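# The Lake Road

Jade Carrier had the eulogy down to one page by the time the bus left the city. She had written it on the back of a Drukier invoice, and the carbon had come off on her thumb.

Her uncle Helge Skjelbred had left her his house, his boat and a filing cabinet. He was her mother's half brother. She had met him four times.

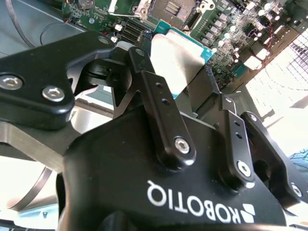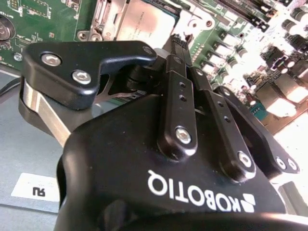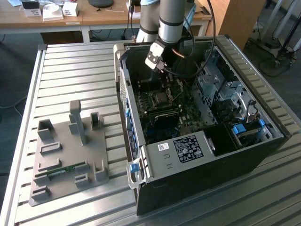
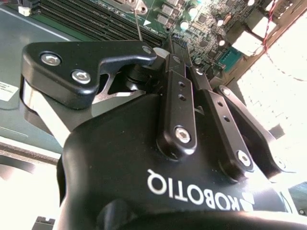

The bus stopped at Imine to let off a woman with a cello. After that there were only Jade and the driver, and the driver had the radio on low. It was raining by the time they came down to the lake.

The key was under a paint can on the porch. Inside, the house smelled of coffee and wet rope. A neighbor had turned the heat on and left a loaf of bread on the table with a note that said the funeral lunch would be at one, at the hall, and that she should bring nothing.

She ate two slices standing up. Then she opened the filing cabinet.

She had expected tax papers. The top drawer held letters, and all of them were from her mother. They were sorted by year, each year in a brown folder, and the first was from the summer her mother turned nineteen. Her mother had told her that she and Helge did not write. She had said it more than once, at Christmas, when Jade asked why he never came.

Jade sat down on the floor and read.

Most of it was dull. Her mother wrote about the price of shoes. She wrote about a dentist she disliked and a manager named Schwerdtfeger who counted the pencils. In one letter she copied out a whole recipe for fish soup, and in the next she said he should forget the recipe, it was wrong, she had left out the potatoes. She asked about the boat. She always asked about the boat.

"Is the Duno still taking water?" she wrote. "You should sell her."

Then, a year later: "I am glad you didn't sell her."

Jade found herself in a letter from August. She was six and had broken her wrist falling off a wall. Her mother wrote that she had been brave at the hospital and awful for two weeks after. She wrote that the bill was $1,699 and she did not know how she would pay it. The next letter said thank you. It said thank you three times and then went on to the weather.

The rain got heavier. Jade got up and put a pot under a drip in the kitchen. There was already a ring on the floor where a pot had stood before, so she set hers on the ring.

The second drawer was locked. She looked for the key in the desk, in the coat by the door and in a jar of screws. She found it at last taped to the underside of the drawer above, where she would have put it herself.

In the second drawer were his own letters. They were copies, in pencil, and the handwriting was so small that she had to take them to the lamp. He had written everything twice, once to send and once to keep. Some had lines crossed out. In one he had begun, "Come and live here, there is room for the girl," and crossed it out, and written, "The roof is holding up well."

She checked that letter against her mother's answer. Her mother had written, "Good news about the roof."

It was past two in the morning when she went to bed. She took the small room at the back. There was a child's quilt on the bed, clean, with fold lines in it, and a shelf with nothing on it.

In the morning she walked down to look at the boat. The Duno was pulled up on the stones with a tarp over her. She was smaller than Jade had thought. An old man in a yellow jacket was bailing out the boat next to her with a coffee can.

"You're the niece," he said.

"Yes."

"Are you going to sell her?"

"I don't know. Does she leak?"

"She's always leaked," he said. "He went out in her every day."

Jade lifted a corner of the tarp. There were two seats. On the back one was a cushion, and on the front one was a cushion that matched it.

She went up to the house and changed her shoes. The eulogy was on the table beside the bread. She read it through once, turned it over and looked for a pencil.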